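Ticket 6-70: Provenance lines out of order on object pages
Status: Waiting on reply
Opened by: Arūnas Juška, Flokthorpe collection

Hi Karthik, and thank you for getting back to me so kindly on Wednesday. I reran the Koson export the way you suggested and the exhibition histories look fine now, but provenance is still scrambled on up to 50 of the sculpture records. On the Žukauskas bronze, the gift to the museum shows up ahead of the artist's own sale, and our registrar was not happy – she spent years on that file!

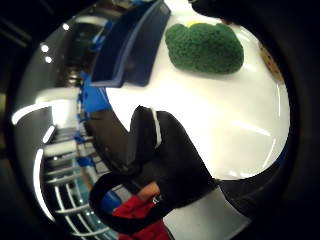 Provenance entries sort by the date field on our side, and I think the trouble is the ones where someone typed "before 1920" in place of a year. Glare is my other question, while I have you. The viewer's auto-brighten turns a streak of light on anything glossy, like the one across that white plate, into a solid white band, and our glazed ceramics get the same treatment. Can it be switched off per object?

Reply from Karthik Weerakoon, Koson support
Hi Arūnas, good guess on the dates. Please set Undated Text to "Keep entry order" and rebuild in batches of 500. Auto-brighten is under Viewer, Object Overrides. Let me know how the bronze looks afterward.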